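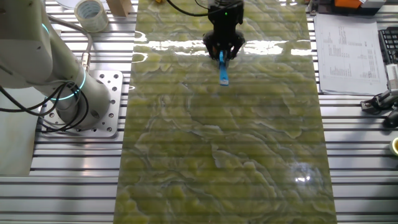
**로봇을 다뤄 본 경험이 없어도 가입할 수 있습니까?**

가입 조건에 로봇 경험은 포함되지 않는다. Prutmont 공과대학 재학생이면 학과와 학년에 관계없이 Kershaw 매니퓰레이션 동아리에 지원할 수 있다. 지원서에는 사용 가능한 프로그래밍 언어와 활동 가능한 시간대만 적는다. 휴학생은 학생 보험 적용 여부를 학과 사무실에서 확인한 뒤 지원한다.

이 문서는 신입 부원과 Leltum 학생 경진대회 참가 희망자가 자주 묻는 내용을 모은 것이다. 최종 수정일은 2026년 3월 23일이다. 대회 규정집과 내용이 다르면 규정집을 따른다.

## 가입과 활동

**활동 공간은 어디입니까?**

공학관 209호. 출입은 학생증으로 하며, 안전 교육을 이수한 다음 날 오전에 권한이 등록된다. 옆방은 다른 실험실 공간이므로 장비를 옮겨 두지 않는다.

**한 학기에 어느 정도 시간을 써야 합니까?**

정기 모임은 주 2회이고, 한 번은 강의, 한 번은 실습이다. 대회 팀에 들어가면 별도의 작업 시간이 추가된다. 추가 시간은 팀마다 정하며 동아리 차원의 최소 시간은 없다. 시험 기간에는 정기 모임을 열지 않지만 작업실은 평소대로 쓸 수 있다.

**회비가 있습니까?**

학기 초에 한 번 낸다. 금액은 개강 공지에 적혀 있다. 회비는 소모품(테이프, 손가락 패드, 케이블 타이, 퓨즈)에 쓰고, 장비 구입비는 학과 실습 예산에서 나온다. 중도 탈퇴 시 환불은 첫 실습 전까지만 가능하다.

**학점으로 인정됩니까?**

동아리 활동 자체는 인정되지 않는다. 다만 '로봇 조작 설계' 과목의 기말 과제를 대회 과제로 대체할 수 있고, 이 경우 과목 담당 교수의 승인이 필요하다. 승인 양식은 과목 게시판에 있다. 대체 과제로 제출할 때는 팀 보고서와 별도로 개인 보고서를 쓴다.

## 안전 교육과 장비 사용

**안전 교육은 무엇을 다룹니까?**

비상정지 버튼의 위치와 복귀 절차, 보호정지와 비상정지의 차이, 자유구동 모드, 작업 영역 진입 규칙을 다룬다. 이론 뒤에 실기 확인이 있다. 실기에서는 저속 조그로 팔을 지정 자세까지 옮기고, 동작 중 정지시킨 뒤 규정 순서로 복귀시킨다. 통과하지 못하면 다음 회차에 다시 응시한다. 응시 횟수 제한은 없다.

**혼자서 로봇을 구동해도 됩니까?**

안 된다. 구동 전원이 들어가 있는 동안 이수자 두 명이 실내에 있어야 하며, 그중 한 명은 비상정지 버튼에 손이 닿는 위치에 선다. 시뮬레이션, 코드 작성, 로그 분석은 혼자 해도 된다.

**속도 제한은 얼마입니까?**

공구 중심점(TCP) 기준 초속 2 cm부터 시작한다. 새로 작성한 경로, 좌표계를 다시 잡은 경로, 다른 사람에게서 받은 경로는 모두 이 속도로 전 구간을 한 번 통과시킨 뒤 올린다. 대회 과제의 접촉 구간은 이 속도를 그대로 유지한다. 제한값은 컨트롤러의 안전 설정에 저장되어 있고 부원이 수정할 수 없다.

**어떤 소프트웨어를 씁니까?**

동작 계획과 로그 수집에는 학과에서 관리하는 Astov 패키지를 쓴다. Python 인터페이스가 기본이다. C++ 인터페이스도 있으나 문서가 부족하고, 힘 제어 콜백 예제는 이전 버전 기준으로 작성되어 있다. 작업실 컴퓨터에 설치된 버전을 임의로 올리지 않는다. 개인 노트북에는 시뮬레이터만 설치할 수 있으며 실물 컨트롤러와의 연결은 차단되어 있다.

**케이블은 어떻게 정리합니까?**

그리퍼 케이블은 손목 관절이 양쪽 한계까지 돌아도 당겨지지 않을 만큼 여유를 둔다. 고리가 작업물보다 아래로 처지면 고정점을 위쪽으로 옮긴다. 관절 사이를 가로질러 묶지 않는다. 케이블을 다시 고정했으면 저속 통과 시험도 다시 한다.

## 접촉 과제

**접촉 과제란 무엇입니까?**

그리퍼로 얇은 물체를 잡아 연마된 석판 표면 가까이 내린 다음, 정해진 자세와 힘으로 접촉시키는 과제이다. Leltum 대회에서는 하강, 접촉 판정, 유지, 이탈의 네 단계로 나누어 채점한다. 판을 미는 동작과 긁는 동작은 채점 대상이 아니며, 표면을 손상시키면 해당 시도는 무효가 된다.

**석판 좌표계는 어떻게 설정합니까?**

평면 위의 서로 떨어진 지점을 차례로 접촉시켜 법선을 구한다. 절차는 다음과 같다.

1. 석판을 올린 뒤 손으로 네 모서리를 눌러 흔들림을 확인한다.
2. 교정용 팁을 장착하고 TCP를 다시 측정한다.
3. 지정된 7개 지점에서 접촉 높이를 기록한다.
4. 최소제곱으로 평면을 맞추고 잔차를 로그에 남긴다.
5. 잔차가 과제지의 허용치를 넘는 지점은 한 번 더 측정한다.
6. 재측정에서도 넘으면 판을 내리고 받침면을 닦은 뒤 처음부터 한다.

프로파일 레일 위에 바로 올리는 경우 레일 사이의 홈에 이물이 끼어 있는지 먼저 본다. 테이프 조각이 가장 흔한 원인이다.

**표면이 반사되어 깊이 값이 비는 경우 어떻게 합니까?**

광택면에서는 조명이 비친 영역의 깊이 값이 누락되거나 실제보다 멀게 나온다. 대회 규정은 표면에 스프레이나 필름을 입히는 것을 금지한다. 허용되는 방법은 조명 각도 변경, 노출 단축, 여러 자세에서 측정한 값의 병합, 접촉 측정으로의 대체이다. 지난 대회에서 우리 팀은 마지막 방법을 썼다. 시간이 더 걸리지만 무늬와 반사의 영향을 받지 않는다.

편광 필터는 써도 되는지 문의가 많다. 규정집에 명시가 없어 주최 측에 질의해 둔 상태이고, 회신이 올 때까지는 쓰지 않는 것을 전제로 준비한다.

**접촉 판정은 무엇으로 합니까?**

손목 힘 신호의 변화량으로 한다. 절대값을 기준으로 쓰면 물체 무게와 케이블 장력이 섞인다. 하강 직전에 영점을 잡고, 이후 법선 방향 성분이 임계값을 넘으면 하강을 멈춘다. 임계값은 팀이 정하되 과제지의 상한을 넘을 수 없다. 필터를 강하게 걸면 판정이 늦어져 실제 접촉력이 커지므로 차단 주파수와 하강 속도를 함께 기록한다.

**카메라만으로 접촉을 판정해도 됩니까?**

규정상 가능하다. 다만 비치는 상과 실물의 경계를 구분해야 하고, 무늬가 있는 석재에서는 오검출이 잦다. 시도하려는 팀은 힘 신호를 정지 조건으로 함께 걸어 둔다. 힘 신호 없이 하강하는 프로그램은 작업실에서 실행할 수 없다.

**얇은 물체가 손가락 사이에서 돌아갑니다.**

다음을 순서대로 확인한다.

- 파지점이 물체의 중심축에서 벗어나 있는지
- 양쪽 손가락 패드의 마모 정도가 다른지
- 파지력 설정이 이전 과제의 값으로 남아 있는지
- 접촉 시 힘의 방향이 물체의 긴 축과 어긋나는지

패드를 교체했으면 양쪽을 함께 교체한다. 파지력을 올리는 것은 위 항목을 모두 확인한 다음이다. 파지 후 물체 각도를 다시 추정하여 TCP 자세에 반영하는 방법도 있으며, 예제는 Astov 저장소의 regrasp 폴더에 있다.

**석판을 옮겨도 됩니까?**

두 사람이 든다. 팔의 구동 전원을 끄고, 팔을 대기 자세로 보낸 상태에서만 옮긴다. 모서리를 잡고 끌면 레일과 판이 모두 긁힌다. 세워서 보관할 때는 벽 쪽 거치대에 넣고 광택면 사이에 완충지를 끼운다. 위치가 바뀌면 기존 좌표계 파일은 폐기한다.

## Leltum 대회

**대회는 언제입니까?**

본선은 10월이다. 교내 선발은 여름 계절학기가 끝난 뒤에 진행하며 날짜는 따로 공지한다. 선발에는 실물 시연과 로그 제출이 모두 필요하다.

**한 번의 시도에 주어지는 시간은 얼마입니까?**

600초. 좌표계 설정 시간이 포함되며, 물체 공급 대기 시간은 빠진다. 시간이 끝나는 순간 접촉을 유지하고 있으면 그 단계까지 점수가 인정된다. 비상정지를 누르면 시간은 계속 흐르고, 복귀 후 이어서 할 수 있다. 주최 측 장비 고장으로 중단된 경우에만 시계를 멈춘다.

**팀은 어떻게 구성합니까?**

팀당 인원은 규정집의 상한을 따르고, 제어 담당과 인식 담당을 각각 둔다. 한 사람이 두 팀에 속할 수 없다. 선발 이후의 인원 교체는 부상이나 휴학 등의 사유가 있을 때 가능하며 교체된 인원도 안전 교육을 이수해야 한다.

**제출물은 무엇입니까?**

| 항목 | 형식 | 비고 |
|---|---|---|
| 동작 로그 | Astov 기본 형식 | 편집 금지 |
| 좌표계 설정 기록 | CSV | 지점별 잔차 포함 |
| 소스 코드 | 저장소 태그 | 외부 코드 출처 표기 |
| 기술 보고서 | PDF | 실패한 시도도 기재 |

로그 파일 이름에 한글과 공백을 쓰지 않는다. 지난해에 이 문제로 업로드가 거부된 팀이 있었다.

**학습 기반 방법을 사용할 수 있습니까?**

사용할 수 있다. 사전 학습 모델은 이름과 배포처를 보고서에 적는다. 원격 조작으로 모은 시연 데이터도 허용되지만, 본선 시도 중의 원격 조작은 실격 사유이다. 작업실에서 모은 시연 데이터는 동아리 서버에 저장하고 외부 저장소에 올리지 않는다. 저장 공간은 현재 거의 7 TB가 사용 중이므로 압축하지 않은 원본 영상은 학기 말에 삭제한다.

## 기타

**장비가 고장 난 것 같으면 어떻게 합니까?**

전원을 내리기 전에 화면의 오류 코드와 시각을 적는다. 재부팅하면 일부 코드가 지워진다. 이후 구동 전원을 차단하고 장비 게시판에 등록한다. 관절 덮개와 컨트롤러 함은 부원이 열지 않는다. 그리퍼 손가락 교체, 퓨즈 교체, 외부 케이블 교체는 이수자가 직접 할 수 있다.

**작업대 예약은 어떻게 합니까?**

게시판의 예약표에 팀 이름과 과제를 적는다. 예약 시간이 지나도 팀이 오지 않으면 다음 팀이 사용한다. 접촉 과제와 적재 과제는 받침 구성이 다르므로 연속으로 예약할 때는 교체 시간을 포함한다. 사용 후에는 과제지, 테이프, 공구를 제자리에 두고 팔을 대기 자세로 보낸다.

**과제지는 어디서 받습니까?**

작업실 컴퓨터의 공용 폴더에 최신본이 있다. 인쇄본으로 작업할 때는 머리말의 개정 번호를 폴더의 파일과 대조한다. 허용치 표는 개정 때마다 바뀌었다.

**이 문서에 없는 질문은 어디에 합니까?**

동아리 게시판의 '질의' 분류에 올린다. 로그와 관련된 질문에는 로그 파일, Astov 버전, 사용한 좌표계 파일을 첨부한다. 대회 규정에 대한 질의는 팀 단위로 모아 주최 측에 전달하며, 회신은 같은 게시물에 덧붙인다.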